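About Triro

Who we are | What we do | Visiting us | Open day | Getting here | Contact

Who we are

Triro is a robotics workshop in Ilville. We set up robot arms for small manufacturers, packing rooms and repair shops, and we teach the people who will be working next to them. Most of our customers have never had a robot in the building before they call us. Many of them run orders of fewer than 1000 pieces at a time, with a product change in between, and have been told by larger suppliers that their work is too small or too mixed to automate.

Sometimes that is true, and we will say so. A lot of the time it isn't, and a single arm on a table can take over one dull part of the job.

We started out repairing used arms and reselling them. Customers kept asking us to stay an extra day and show them how to teach the arm a new position, then another extra day to show the night shift, and after a while that was most of what we did. We still do repairs, but we no longer sell used equipment.

What we do

Handling trials. You send us the thing you want picked up, moved, opened, stacked or turned over. We try it on one of our tables and tell you what we found. A trial takes four working days from when your parts arrive. You get the program, our notes and the list of everything that went wrong.

Setup on your site. We bring the arm, the mounting plate and the cables, put it in, and stay until your own people can start it, stop it and recover it from a fault without calling us.

Flastel. Flastel is our training course. It runs over six short sessions and needs no programming background. The first session is spent almost entirely on the teach pendant: how to hold it, how to move the arm slowly, what the stop button does and what it doesn't do. By the last session each person has taught a complete pick and place task and has had to fix one that we broke on purpose.

Repairs. Joints, brakes, cables and pendants. We work on arms we didn't install. Please call before you bring one in – they are heavier than they look and we have a cart.

What we don't do

We don't build custom machines from scratch, we don't do welding or painting cells, and we don't write software for warehouses. If you ask, we will try to point you to someone who does.

Visiting us

You are welcome to visit any working morning if you let us know first. A visit takes an hour, or longer if you bring parts. We walk you through the workshop, let you watch whatever is running, and sit down afterward to talk about your own job. There is no charge and you don't need to be a customer.

Visitors often ask to see the finished demonstration and are surprised when we take them to the work tables first. The tables are where you find out what the work is like. An arm gets taught a position, the position is a little off, somebody goes back and moves it. A container that looks simple to a person can be awkward for a gripper: the handle is round, or the lid sits lower than expected, or the whole stack slides when it is touched from one side. We think it is useful to see that before you spend money.

School groups are welcome too. We ask for one adult for every six students and we split large groups in half, with one half in the workshop and the other in the classroom.

Open day

We hold one open day a year, in August. The doors open at 10 a.m. and we close at 4 p.m. The Rudd building, where we rent the ground floor, also opens its courtyard for the day, so there is food and somewhere to sit.

The program stays much the same from year to year:

10:30 a.m. – Workshop walk, first group
11:15 a.m. – Teach pendant session, bring your questions
12 noon – Container handling demonstration
1 p.m. – Break
2 p.m. – Workshop walk, second group
2:45 p.m. – Container handling demonstration, repeated
3:30 p.m. – Talk: what a handling trial can and can't tell you

The container demonstration is the one most people come for. We use ordinary household bins and boxes, the kind with a lid and handles, stacked one on another. The table is covered in brown sheeting and marked off in squares with blue tape. When we want to repeat a test we note which squares the container covers and put it back there, and when we want to make it harder we shift it over. Visitors can choose the next position in the second half of the demonstration. If the arm misses, we stop and talk about why.

In the pendant session you will get to move an arm yourself at low speed, with one of us standing beside you. Children can take a turn if a parent stays with them. We keep the turns short so that everyone who wants one gets one.

Last year we had a long line at the pendant session and not enough chairs for the talk. We have moved the talk to the larger classroom and added a second pendant, which should help with the first problem at least.

You don't need a ticket for the open day, but the workshop walks fill up. Put your name on the sheet at the front desk when you come in. If you have a part you would like us to look at, bring it. We won't be able to run it that day, but we can give you a first opinion and tell you if a trial makes sense.

A few house rules

Stay behind the yellow line on the floor unless you are invited across it.
Tie back long hair and take off lanyards and loose scarves at the tables.
Don't lean on the rails around the work surfaces.
Leave drinks in the classroom or the courtyard.
Photos are fine in the workshop. Please ask before photographing a customer's parts.

Watch where you walk near the side tables. The chargers, adapters and laptops live there and the cables run down to the work surface. We tidy up before visitors come, but a table in use collects things.

How we work

Each table has one person in charge of it for the length of a trial. That person sets up the arm, runs the tests and writes the notes, and is the one you talk to on the phone. We tried it the other way, with a sales contact in the middle, and messages got lost.

We write everything down in plain language. If a grip works only when the box is facing a certain way, the notes say so. If we changed the table height halfway through, the notes say that too. Customers have told us the notes were more use to them than the program, especially when they came back to the same job a year later with a different box.

Prices for trials are fixed. A standard handling trial is $599, including return shipping of your parts within the state. If you go on to a setup with us, we take that amount off the bill.

Getting here

Triro is on the ground floor of the Rudd building in Ilville, across from the bus depot. Use the side entrance, under the blue awning. There is free parking behind the building, and the loading door is at the far end if you are bringing something heavy. The workshop is all on one level. The classroom has a small step – tell us if you need the ramp and we will put it out.

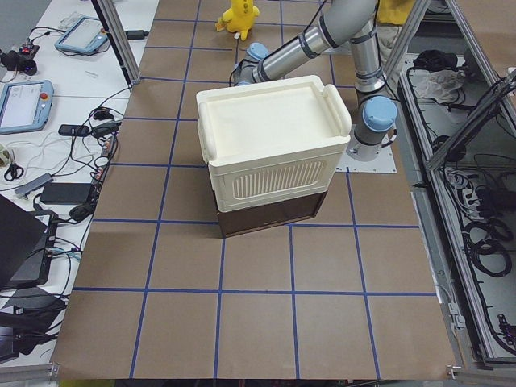 Contact

The phone is answered from 8 a.m. to 4 p.m. If you get the machine, we are probably at a table, and we will call you back the same day. For a trial, tell us what the item is, what it weighs, and where it needs to go. A sketch helps. For the open day or a school visit, leave the size of your group and a number where we can reach you.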